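The Two-Sided Sponge Gets Too Much Credit

By Anouk Vanhove

Every few months somebody sends me an article about how I ought to be washing dishes. The latest, by a household columnist named Deming Tang, wants me to own 3 brushes and retire the sponge for good. I don't buy it. I don't buy the case for the sponge either, at least as my sister-in-law Gisela makes it, which is that the green side fixes everything.

Take a plain white bowl.

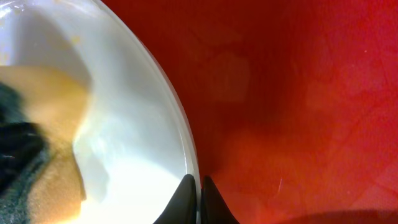
White bowl, glossy rim, red surface.

A glaze like that shows every speck, and I suspect this is why people scrub so hard. Most of the time a soft side and some patience would do. I've seen no proof that rubbing for 8 minutes beats soaking for two – and I have asked.

Then there is the pad itself. It starts out flat and stiff, and sooner or later the edge goes to fuzz. Gisela keeps hers long past that stage. I throw mine out, and I can't claim my plates are any cleaner.

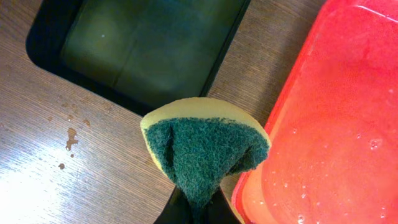

What I'd Keep

One sponge, used mostly yellow side down. The brushes can stay in the store.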